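Short Fiction Notes
News for Members of the Jarman Reading Society

The Jarman Reading Society is pleased to announce that its spring selection is "The Dremero Letters," a collection of 8 linked stories published by Jonivier Press. Members may collect reserved copies from the Tadau Street office beginning in April.

The collection follows a single apartment building over the course of one winter. Each story is told by a different tenant, and the letters of the title pass among them, often opened by the wrong person. The reading panel found the second story, "Radiator," to be the strongest of the group. The closing piece was considered too long for its subject, and two panel members asked that their reservations be recorded.

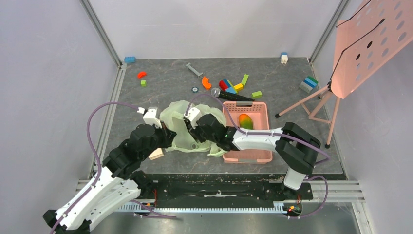 Discussion Meeting

The discussion will be held on Tuesday at 7 p.m. in the upstairs reading room. Members are asked to have finished at least the first 101 pages. Seating is limited to 165, and places will be assigned in the order in which replies are received. Guests are welcome if seats remain at the start of the meeting.

Call for Reviews

The Society invites written reviews of the collection for the next issue. Submissions may be up to 2000 words and should be sent to the editorial desk by the end of the month. Reviews should avoid giving away the ending of "Radiator." Pieces that have appeared elsewhere cannot be accepted.

We use cookies to improve your visit to this site. By continuing to browse, you agree to our use of cookies. Accept | Manage settings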